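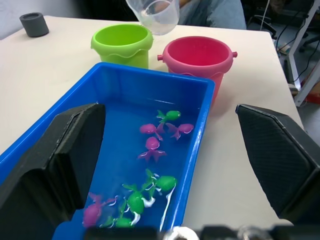 Water play moved to the table this month, and I wish I had done it sooner. On the floor, everything ended up under the radiator and my socks were soaked before breakfast. Now I put the blue tub on the white table, fill it partway, and tip in the pink and green fish. The buckets stand on the table behind it. The game is simple: pink fish go in one bucket, green fish in the other, then all of them go back in the water and we start again. My daughter will do this for a long time if I leave her alone.

The fish were a gift from Rhona Dow, who bought them for her own two and found they preferred the hose.

I do have to look after them. Soft plastic toys can hold water inside, and the last bath set we had went black in July. After each session I squeeze every fish hard over the sink and leave it on a towel on the windowsill overnight. The tub gets wiped and goes back under the stairs.

Next I want to try a small kitchen sieve as a net. Ours has a bent handle, so I need to look for another one first.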